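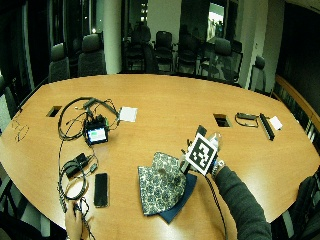 Flood Warning Times in the Lower Povby Valley
Student project report, Group 4
Hacer Dağdelen and group
Submitted February 15, 2026

1. Background

In November the Povby River went over its banks after two days of heavy rain. The water reached the east side of Tikthorpe before dawn and came into 302 homes. Most people on the low streets left on foot or were picked up by neighbors with trucks. The county sent a phone alert, but many residents told the local paper that they were already standing in water when it came.

Our project looked at how much time people had between the first warning they received and the moment water reached their street. We also wanted to know which kind of warning got to them first.

2. Method

We mailed a two-page survey to 1199 addresses in Tikthorpe and the village of Sopacua, which is upstream. We got 200 usable replies. A reply was usable if it gave a street name, a time for the first warning and a time for the water. We left out replies that only said "early" or "during the night."

We compared the times people wrote down with the river gauge at the Sopacua bridge. The gauge records the level every 15 minutes. It stopped sending for a little over an hour during the worst of the flood, so the peak in our chart is a straight line between two readings.

3. Results

Of the 200 households, 100 said the first warning came from another person, either a phone call or a knock on the door. The rest named the county alert, the siren or the radio, or said they had no warning at all. The siren was named least often. Several people on Mill Road wrote that they heard it but took it for a fire call, as it uses the same tone.

Households in Sopacua had less time than those in Tikthorpe. This was expected from the map, but the gap was bigger than we had planned for, and our original time categories were too wide to show it well. We split the lowest category in two and coded those replies again.

People who had been through an earlier flood left sooner after the first warning. We did not ask their age, so we can't separate this from how long they have lived in town.

4. Problems

The survey went out weeks after the flood, and many of the times are rounded to the hour. Renters are underrepresented. Some of the apartments on Vustar Street were still closed when we mailed the forms, and those envelopes came back to us.

5. Recommendations

The siren should have a separate tone for floods. The county should keep a call list for each low street, with two people named on it. The Sopacua gauge needs a backup battery.

The survey form and the coding sheet are in Appendix A. Gauge readings are in Appendix B.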